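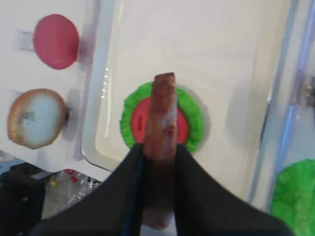 4. The open day as a test bed

4.1 What we set out to do

I'll admit that when Clumosmont asked us to bring the sandwich task to their July open day, my first thought was that it would be a nice day out and my second was that we might get a section of this paper out of it. Both came true, more or less. The task is the one from Section 3: pick up toy food, one piece at a time, and stack it on a tray in whatever order the visitor asks for. In our own lab we had run it so many times that I could tell from the sound of the wrist motor which piece was coming next. What we had never done was run it with 300 people wandering past, leaning in, asking questions and (this happened a lot) changing their order halfway through.

Visitors picked their order from a paper menu and one of us typed it in. I'd love to say we had speech input working, but the hall was far too loud, and after one morning of trying we gave up on it and I got very good at typing "tomato."

4.2 The serving side

We kept the Sabbagh layout for the food, with small changes. Flat round pieces are a pain to pick up off a table, so they stand on edge in white clips, and the gripper can come at them from the side. Each clip sits near the end of a clear holder, and the holders join a clear rail running past the tray (Figure 5). Clear plastic was a choice I argued against and lost! It looks great to visitors, who can see the food from nearly anywhere, but it throws reflections that our depth estimates don't like one bit. We ended up relying on the wrist camera for the last stretch of every approach, and I now think we should have done that from the start.

Spacing matters more than I expected. With the clips too close together, a finger reaching for one slice can brush the next one over, and then you're standing there in front of a school group setting up toy food by hand. The Stinberg team had warned us about this in their own write-up and I'm sorry to say I skimmed it.

Figure 5. Toy slices held upright in white clips along the clear rail, next to the metal tray, seen from the wrist camera. The gripper fingers are in the foreground. 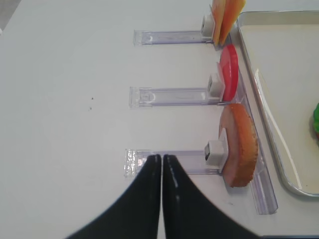 4.3 What visitors did to our assumptions

We logged 1603 pick attempts over 2 days, counting retries as separate attempts. I won't lean on the totals too hard, as we changed the grasp offset after lunch on the first day and the two halves aren't really comparable. The logs are still worth having, mostly for the order changes. Our planner assumed an order was fixed once the arm moved. Visitors assumed no such thing, and why would they? You change your mind at a sandwich counter all the time.

So that evening we patched in a simple rule: if the piece is still above the rail, put it back; if it's over the tray, finish the move and replan from there. It's crude, and the Vistley planner we describe in Section 5 handles the same case much more gracefully, but it got us through the second day.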